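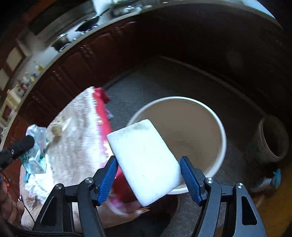
The Bucket, the Sponge and the Floor: An Interview With Trinidad Bravo

Filed under: Home Care, Staff Interviews

Print this page | E-mail this page

September 13, 2025

The Carretero Residence maintains 44 furnished apartments for visiting families, each with its own kitchen. Responsibility for their condition between stays rests with Trinidad Bravo, supervisor of household services, who joined the residence after several years with the cleaning firm Guveck. She met with the newsletter in the supply room on the ground floor to discuss the materials her staff use and the order in which they use them.

Ms. Bravo began with the white foam sponge, an item the residence purchases in boxes of 300. It is issued for marks on doors, baseboards and cabinet fronts, and she considers it widely misunderstood.

"People treat it as a soft thing because it feels soft," she said. "It works by rubbing. If you press hard on a glossy door, you will take the gloss off with the mark, and then you have a dull patch that catches the light every afternoon."

New employees are instructed to wet the sponge, squeeze it without twisting and try it first on a part of the surface that will not be seen. Light strokes are preferred. A sponge that shows a little staining on one side remains in service, and staff are asked to turn it to a clean face before starting on another surface. One that has begun to crumble is discarded.

"A stain on the sponge only tells you it has been somewhere," Ms. Bravo said. "I look at the corners. When the corners are gone and bits are coming away on the paint, it is finished."

The discussion then turned to buckets. Under the current procedure, a large round bucket is placed on the floor near the cabinets and a smaller bin is kept within reach for waste. Ms. Bravo asks that the bucket stand on the hard floor and never on wood, where a ring of water can leave a lasting mark.

Asked whether the wide opening served a purpose, she replied that it did. "You need to get both hands in. With a narrow pail, you rinse the sponge badly, and you put the dirt back where you found it. I would also ask people to look at the bottom before they fill it. Grit settles there, and grit scratches."

The procedure was revised last December after a review carried out with Valeriano Sarmiento, who manages purchasing for the residence. Mr. Sarmiento compared orders across two years and found that the staff had been supplied with 20 different cleaning products, several of which did the same work. The list has since been reduced. Fitham, a mild liquid soap, is now used for most kitchen surfaces, and Sostis is reserved for limescale on taps and sinks.

"The shelf was full and still we were always out of something," Mr. Sarmiento said in a separate conversation. "Mrs. Bravo's people could tell me from memory which bottles never got opened. I should have asked them sooner."

Ms. Bravo – who prefers the title printed here, and has told Mr. Sarmiento so – said the shorter list had been well received, with one exception. Several employees had favored a scented floor cleaner that is no longer ordered. She has declined to bring it back. Dark, speckled flooring, in her experience, shows a film when too much product is used, and the scented cleaner encouraged generous pouring.

For floors of that kind she recommends a small measure of soap, a well-wrung cloth and a second pass with plain water. The corners where the floor meets the cabinetry are to be done by hand, before the open area. "A mop goes past the corner and pushes everything into it," she said. "You kneel down, you do it properly, and then you mop toward the door."

A printed version of the kitchen procedure is available to residents at the front desk. Ms. Bravo reported that 237 copies were taken in its first year, many of them by families who were moving into homes of their own. Requests for a laundry procedure have been noted, and she expects to begin drafting one once the fall arrivals have settled in.

Print this page | E-mail this page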